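Lesezeit: 3 Minuten

Werkstattbuch, Juli – Waschversuch Färbung, zweiter Durchgang

Alois Holzer hat mir wieder einen Zettel hingelegt: »Essig fixiert, immer schon.« Gut, dann eben noch einmal, damit das Thema vom Tisch kommt. Auf Baumwolle glaube ich es nach wie vor nicht. Bei Wolle und Säurefarbstoffen ist das eine andere Sache, aber wir färben hier keine Wolle.

Ansatz: schwarzer Baumwollköper, Reaktivfarbstoff aus dem Prudum-Gebinde, gleiche Charge wie beim ersten Mal. 14 Streifen, die Hälfte nach dem Färben in Essigwasser gelegt, die andere Hälfte in klares Leitungswasser. 500 ml Flotte pro Glas. Danach alle bei 60 Grad gewaschen, jeweils mit einem weißen Begleitstreifen aufgeheftet. Waschmittel war Gullik ohne Aufheller, abgewogen, nicht nach Deckel.

Tassanee hat die Gläser beschriftet und mir die Zuordnung erst nach der Bewertung gegeben. Das war ihre Idee und hätte schon beim ersten Durchgang so laufen müssen. Damals wusste ich bei jedem Streifen, woher er kam, und habe vermutlich entsprechend hingeschaut.

Ergebnis: Begleitstreifen in beiden Gruppen grau angelaufen. Ich habe nach Graumaßstab sortiert, am Fenster, gegen 10 Uhr. Meine Reihenfolge hat mit der Essigliste nichts zu tun. Nattawut hat unabhängig sortiert und kommt auf eine etwas andere Reihe, aber auch bei ihm liegen die Essigstreifen quer durch. Der schlechteste war bei uns beiden ein Essigstreifen. Daraus mache ich nichts, ein einzelner Streifen ist ein einzelner Streifen.

Einwand von Welington: Leitungswasser hier ist hart, vielleicht überdeckt das den Effekt. Kann sein. Dann wäre der Effekt aber so klein, dass er in unserer Wäsche ohnehin keine Rolle spielt. Er möchte trotzdem eine Reihe mit entmineralisiertem Wasser. Von mir aus, die Streifen schneidet er selbst.

Was mich mehr beschäftigt: Nach dem Färben wurde zu kurz gespült. In der Ongart-Anleitung steht »bis das Wasser klar ist«, und klar war es bei mir nie ganz, höchstens hellgrau. Wahrscheinlich messen wir die ganze Zeit nur den nicht gebundenen Farbstoff, der noch im Gewebe sitzt. Das Nachseifmittel von Getden verspricht auf dem Kanister natürlich alles. Datenblatt angefordert, gekommen ist ein Prospekt.

Offen:
– Reihe ohne Essig, dafür mit heißem Nachseifen, 2 Spülgänge mehr
– Graumaßstab ist an den Rändern speckig, neuen bestellen
– Thanakorn fragen, ob die Heizplatte die Temperatur wirklich hält oder ob nur die Anzeige das behauptet
– Holzer vorerst nichts sagen, erst wenn Welingtons Reihe da ist

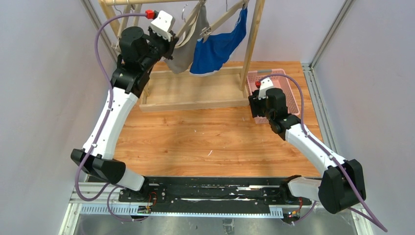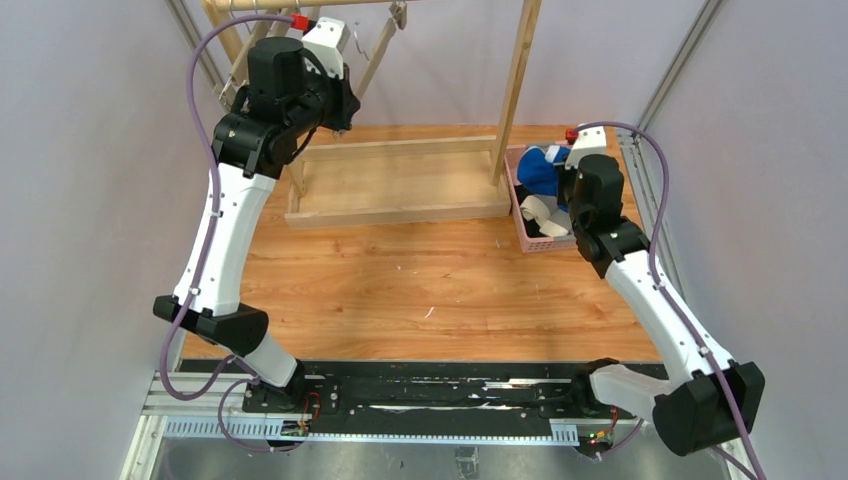
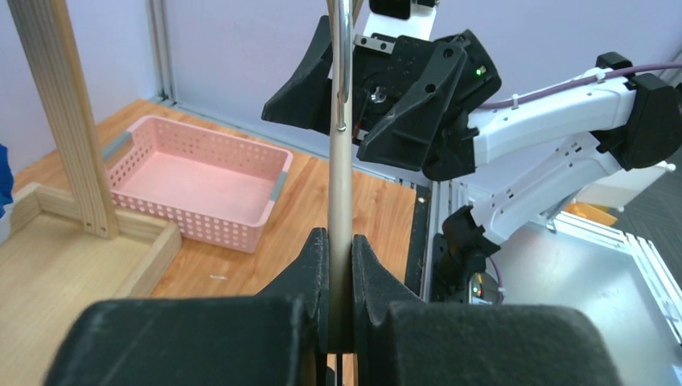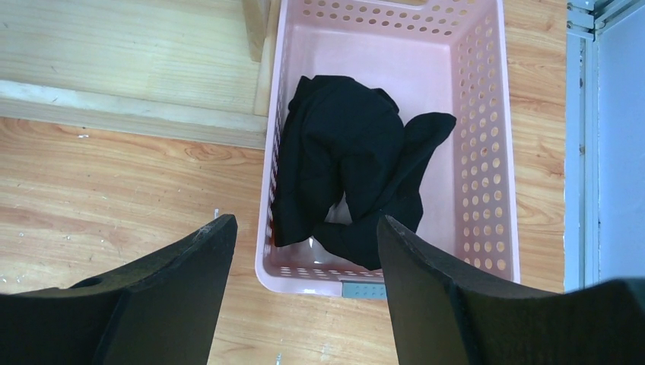 Letztes Bild: schwarzes Tuch im rosa Korb, von oben.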